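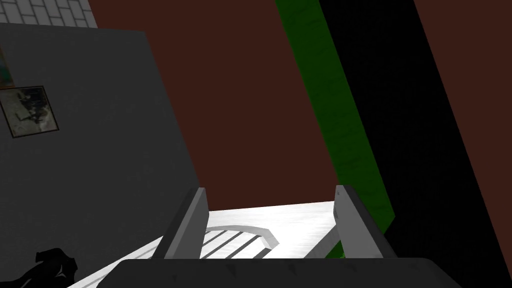

The wrist camera on Halim, the two-fingered arm I am building in the shared workshop at Skiltcombe, has been the slowest part of the project, and most of January went on its simulated twin. The real gripper spends its evenings in a drawer, so the control code gets tested against a rendered room first. With the fingers open, the slatted panel set into the white surface sits between them on the left, and its diagonal slots have become my standard test of heading: the edges are sharp, they all slant the same way, and the line fitter picks them up without any tuning. The brick pattern further off was my first choice and was worse. Its joints are too close in tone to the blocks, and the fitter kept jumping from one row to the next.

The camera is mounted behind the gripper base and looks along the fingers. This costs a strip of the view along the bottom, which I mask before doing anything else. The mask is fixed for the base. For the fingers it is worked out from the commanded opening, plus a margin of 3 pixels on each side. I tried a margin of 2 and got false edges along the inner faces whenever the lighting changed.

Sanaa Berrada wrote the finger linkage model. Her version treats both fingers as rigid and driven from one shaft, as on the real thing, where a single servo turns a pair of meshed gears. The printed gears have some play in them and the model has none. I have added a dead band of 2 degrees on reversal, which is crude – a proper measurement needs a dial gauge, and ours has gone missing.

Timing was the other problem. The loop ran at 15 frames a second on the old laptop, and the arm overshot each time it turned to line up. Most of the delay was in passing images between the renderer and the controller. Rohani Pangaribuan suggested dropping stale frames instead of queuing them, which took seven lines of code and removed the overshoot in simulation. I have left the gains alone for now.

The controller itself is called Prelel and is a small program with no interface beyond a text file. It reads a target heading and an opening width, and writes a log. The log format changed last month, so anyone using the older plotting script will need to swap the second and third columns.

Next on the list is the cable run through the wrist. The present one snags at full rotation, and the replacement clips are still on the printer.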